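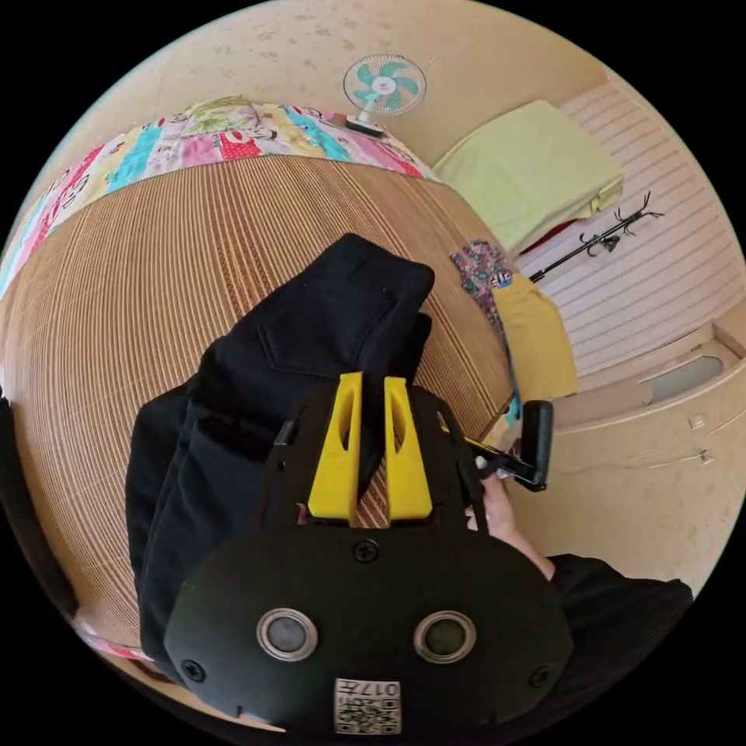

I went to the Ronari open day in Halelberg mostly to try their hand-held gripper, and I stayed way longer than I'd planned (sorry, parking meter). You work it yourself with a black handle off to the side, and my forearm was tired after 33 minutes. The yellow fingers are my favorite part — tall, slotted and so easy to keep track of over dark clothes!

Elsie Inskip ran the demo and let me have 2 goes at folding. Heavy stuff like pants is hard work, and I kept grabbing the pocket along with the leg. Thin shirts were easier. I do wish the grip were rounder, as the squared-off one dug into my palm.

Would I go back? Yep, they're doing another one in September and I've signed up. Four stars from me — bring a snack, the coffee line was awful.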